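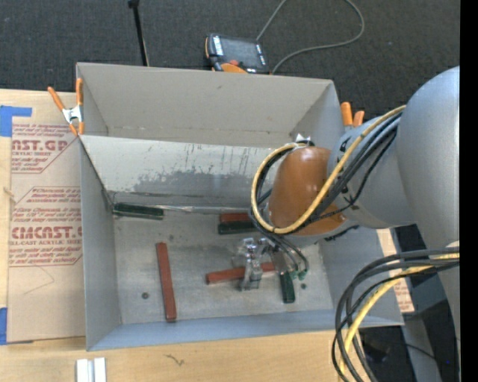
Notebook 2, p. 194

25 July 2020

Back on the bin today. I went with the gray metal one for the Tolport bars after all — the floor of it is scuffed and smudgy, but I've decided I like that, the reds and dark greens show up nicely against the dull gray. It's sitting on the pale wooden table and I'd like it to stay there, please, it took me ages to find a spot where it doesn't rock!

Note to self on layout: one of the reds is nearly upright in the left-center, tilted a little, and there's a dark green one lying in the back left corner. I keep wanting to line them all up neatly (old habit from sorting stock at Randow) but the plan says mixed, so mixed it is.

Still to do: wipe out the worn patches and see if the smudges lift, and check the square ends for burrs with the 300 grit. The Plerklow box can go back on the shelf, I don't need it before the next batch. Also the lid for this bin — has anyone seen it?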